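Contributor FAQ – Brurkero Hand-Held Gripper Sessions

What is being collected?
Short examples of household tasks, done by people using hand-held grippers. Each gripper has a camera, and each recording becomes one example for the Grudus model. Most tasks this season involve appliances and cabinets.

Do I need experience with robots?
No. Training takes 30 minutes and is run by Tomoyo Sasaki. Wear flat shoes and sleeves that stay clear of your wrists.

How long is a session?
Plan on 50 minutes, then a break. Most people finish nearly 46 usable examples in that time once they know the task.

How should I hold the edge of a door or panel?
Bring the pads in from both sides and close them until the edge is held between them. Keep your other gripper up and out of the way until you need it.
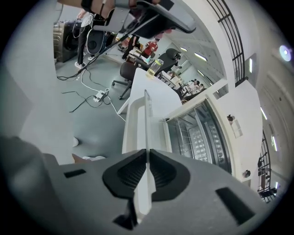

DURING A SESSION

Does it matter if other people are in the room?
No. The model needs to cope with ordinary rooms, so people can walk and work in the background. Please keep off the cables on the floor.

I dropped something or missed the handle. Do I start over?
Finish the task if you can, then mark the example as "recovered." We keep those in a separate group. If you can't finish, stop the recording and mark it "failed" – don't delete it.

Should I do the task the same way each time?
Use the same start and end points, but vary your speed and where you stand. The set from the Nidberg site has 1732 examples, and too many of them began from the same spot.

AFTER A SESSION

Who checks the recordings?
Tshepo Jacobs reviews them in Arai, our labeling tool. You may get a note asking you to repeat a task.

Can I have my recordings removed?
Yes. Ask at the desk before the August set is closed and give your session number. After that we can only leave them out of later sets.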